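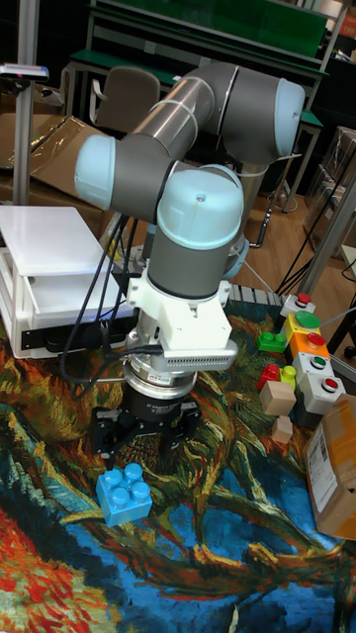

Toy building block

A toy building block is a small shaped piece, usually of plastic or wood, made to be stacked or joined with others of its kind in play. Blocks are among the most widely owned of all toys and are found in homes, nurseries, waiting rooms and schools. This article deals mainly with the large studded plastic block intended for younger children, together with the mats and containers commonly used with it.

Terms

The words "block" and "brick" are often used for the same object. Where a distinction is drawn, a block is a plain solid that stays in place by its own weight, while a brick has studs on its upper face and a hollow underside that grips the studs of the piece below. Makers and shops do not observe the distinction consistently, and many catalogues use "block" for the larger studded pieces and "brick" for the smaller ones.

Studded pieces are normally named by the number of studs they carry. A four-stud piece has two rows of two and is square when seen from above. It is generally the commonest piece in a set for young children, and the first that many of them learn to join. An eight-stud piece has two rows of four and covers the same area as two four-stud pieces laid side by side.

Form and material

The body of a studded plastic block is moulded in one piece, with thin walls and an open base. The studs are cylindrical, and in sets for the youngest children their edges are rounded. Tubes or ribs inside the body press against the studs of the block beneath and hold the two together. The grip depends on a close fit — a block slightly too wide will fall off when lifted, and one slightly too narrow cannot be pushed home by a small hand.

Colour is mixed into the plastic before moulding and is not painted on. Red, yellow, green and several shades of blue are usual. Pale colours show dirt sooner than dark ones, and some of them yellow when kept for long periods in direct sunlight.

Size is chosen with the age of the child in mind. Blocks for children under three must be too large to be swallowed, and the pieces in these sets are easily held in the whole hand. Smaller pieces are sold for older children and should be stored separately where both kinds are kept in one household.

Building surfaces

Blocks may be used on a table, on a bare floor, or on a rug or mat. Each has a different effect on play. A hard floor gives towers a level footing but is noisy, and blocks dropped on it slide a long way. A thick pile rug is quiet but uneven, and a tall tower built on it will lean. A thin, closely woven or printed rug is often preferred as a middle course.

Rugs sold for playrooms carry many kinds of design, including roads, letters, maps and reproductions of paintings. Strongly patterned rugs hide small marks well. They can also hide blocks, particularly where the colours of the pattern match those of the set, and a piece left behind on such a rug may be found only when it is trodden on. 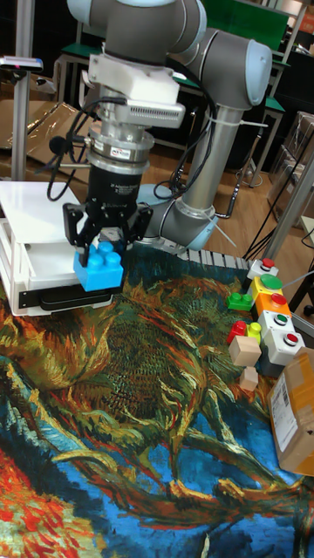
A bright blue studded block held just above a rug with a painted sunflower design. A white crate with a flat lid stands to the left.

Ways of building

The simplest construction is the tower, in which each block is placed directly on the one below. Walls are made by laying blocks in rows, and a wall in which the joints are staggered is much stronger than one in which they fall in line. Children commonly discover this for themselves after several walls have come apart. Bridges, enclosures and steps follow.

Sorting is a separate activity and is often enjoyed as much as building. Blocks may be sorted by colour, by size or by number of studs. Setting down a single block accurately on a chosen spot, and picking it up again without disturbing its neighbours, requires control of the fingers and judgement of distance. Both improve with practice.

Storage

Loose blocks are usually kept in a box, a bag or a crate. Crates with slatted or ridged sides are light, are easily wiped, and let air reach blocks which have been put away damp. A flat lid keeps out dust and allows a second container to be placed on top. Where no fitted lid is available, a board laid across the crate serves the same purpose, although it should be light enough for a child to lift without trapping the fingers.

A container should not be filled to the brim. Children look for a particular piece by stirring the contents, and an overfull crate is soon emptied on to the floor. Low, wide containers are better for this reason than tall, narrow ones, and a large collection is best divided between 2 crates.

The Kimen nursery storage guide, issued in July and revised on September 17, 2019, recommends that crates be kept on the floor beside the building area and not on a shelf. It sets the greatest number of large blocks for one child at a time at 25.

Cleaning

Plastic blocks may be washed by hand in warm water with a little washing-up liquid. They should be rinsed well, shaken to clear water from the hollow base, and left to dry with the studs facing upwards on a towel. Very hot water can soften the plastic and spoil the grip. An old toothbrush is useful for dirt that collects around the foot of each stud.

Wooden blocks should be wiped with a damp cloth and dried at once. They should not be soaked.

Printed rugs are vacuumed on both sides. Spills are blotted, working inwards from the edge of the mark.

Sets and compatibility

Blocks from different makers do not always join. The Forero large block and the Grisetti nursery block share the same stud spacing and may be built together, although the Grisetti piece is slightly lower, so that walls made with both do not finish level. The Amundsen block has wider studs and fits neither.

The Forero starter box contains 18 pieces, among them four-stud blocks in 4 colours. Grisetti sells its blocks singly as well as in sets, and these are often bought to replace lost pieces. Second-hand blocks should be checked before use for cracks, for tooth marks with sharp edges, and for studs that have been crushed. Damaged blocks cannot be repaired and should be thrown away.

See also

Baseplate
Play mat
Stacking toy
Toy storage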